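Gilska 674 Undermount Sink Strainer and Drain Kit

Item no. 674
Sold by Grutura Kitchen Supply
Availability: In stock, ships from the Treltent warehouse
Page updated Mar 5, 2020

The Gilska 674 is a basket strainer and drain kit for single-bowl kitchen sinks with a standard 3-1/2 inch outlet. It replaces the strainer body, the basket, the gaskets and the tailpiece nut in one job. The body is drawn from one piece of stainless steel and has no weld at the neck. It fits stainless steel, cast iron and composite bowls. It does not fit fireclay bowls with a deep outlet – order the long-neck version for those. 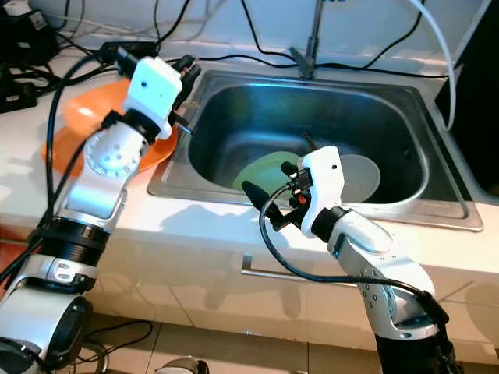 Stainless steel sink set in a white countertop.

What is in the box
Strainer body with flange
Lift-out basket with rubber stopper
Rubber gasket and fiber friction washer
Locknut, zinc alloy
Tailpiece nut and flanged washer
Installation sheet, 2 pages

Plumber's putty is not included. Silicone may be used in its place on composite bowls, where the oil in putty can stain. Allow silicone to cure for the time printed on the tube before running water.

Installation notes
Remove the old strainer and scrape the outlet ledge clean. Old putty left under the flange is the most common source of a slow leak. Roll a rope of putty, press it under the flange and set the body into the outlet from above. From below, fit the rubber gasket first, then the friction washer, then the locknut. Tighten by hand until snug and finish with a spud wrench. Stop when putty has squeezed out evenly on all sides. Fill the bowl, let it stand, then drain it and check the joint with a dry paper towel.

The locknut on the 674 has 8 lugs. Slip-joint pliers will mark the lugs and are not recommended.
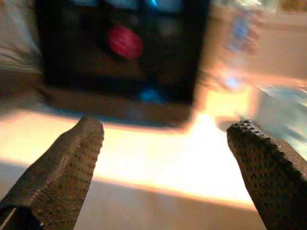 Close view over a bright surface.

Finish and care
The flange and basket have a brushed finish. Wash with dish soap and a soft cloth, following the grain. Bleach and chloride cleaners will pit the steel if left to stand. Do not use steel wool. Light scratches can be evened out with a fine nylon pad – heavy ones cannot.

The rubber stopper wears faster than the rest of the kit. Replacement stoppers are sold singly or in bags of two. The basket was tested by the maker to over 200 lift cycles a day for one month with no change in the seal.

Compatible parts
Iglesias P-trap, all lengths
Iglesias flanged tailpiece, brass or plastic
Gilska disposal adapter (flange must be removed first)

Returns
Unopened kits may be returned for a full refund. Kits with putty or silicone on the flange are not accepted.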